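The Long Way Around to a Clean Plate

I grew up in a house where the dishes were a kind of evening news. My father washed, my uncle Alois dried, and between them they got through everything that had happened in Wemwood that day, including some things I suspect hadn't. We had no dishwasher until I was nineteen. When one finally came, my uncle stood in front of it with a towel over his shoulder for a good minute and then went home early.

I thought about him a lot last July, when our own machine quit halfway through a cycle and the repairman, Hussam Darwish, gave me the look that mechanics give to old cars. A new pump was going to run me 400 dollars. A new machine, the one my sister-in-law swears by, was 865 before delivery. I told Hussam I'd think it over, and then I did something I hadn't planned on at all, and just washed the dishes by hand for the rest of the summer.

It went badly at first! I'd forgotten how to do it. I ran the tap the entire time, I started with the greasy pans, and I put the glasses in last when the water looked like soup. My friend Rupert Gruber, who spent years in the kitchen of a hotel up in Ortner, came over for dinner and watched me from the doorway with real pain on his face. "Glasses first," he said. "Then silverware, then plates, then whatever you burned." He also made me fill the sink properly and turn the water off, and my hands were happier for it.

The thing I'd really forgotten, though, is that washing is only half the job. Drying is where families split up. My mother was a towel person, and a fierce one (she ironed them, which I still can't explain). Rupert is an air-dry person and gets quite heated on the subject. In his hotel days a towel that had been used too long was a matter for the head cook, and he has never gotten over it. I've landed in the middle. Plates can stand and drip. Wine glasses get a towel, a clean one, because I can't bear the spots.
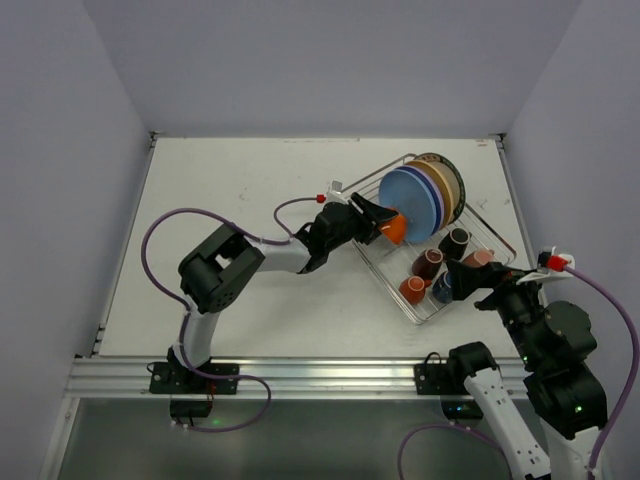 Should you wash dishes in the hottest water you can stand?

Comfortably hot is plenty for everyday plates, as long as you use enough soap and change the water once it turns cloudy. Save the really hot stuff for greasy roasting pans, and wear gloves when you do.

I asked that one all over the place, by the way, and the person who had the most to say was Valentin Wyss. He runs a little housewares shop called Drendeck, two doors down from the bakery, and he has been selling brushes and basins there for 43 years. Valentin thinks sponges are a mistake. He wants everyone on brushes, the kind with a replaceable head, and he'll walk you to the shelf whether you came in for a brush or not. I came in for a light bulb. I left with a brush, a spare head and a cotton towel so stiff it could have stood up by itself - he told me to wash it a few times before I judged it, and he was right about that.

By the end of August the kitchen had changed a little. My daughter, who is fifteen and mostly communicates through a closed door, started drifting in around the time the plates were being rinsed. She didn't offer to help exactly. She'd pick up the towel and lean on the counter, and a fork would get dried, and then I'd hear about a teacher, or a boy, or a song I was too old for. I learned to keep my eyes on the sink. If I turned and looked interested, it was over.

We did get the machine fixed in the fall. Gilles Hamel next door had kindly offered me the pump out of his old one, Hussam put it in for the price of his time and 2 cups of coffee, and it has been humming along ever since. I use it when we have company, and on nights when I'm simply too tired. The rest of the time I fill the sink. My daughter still complains about the stiff towel, and it's still the first one she grabs.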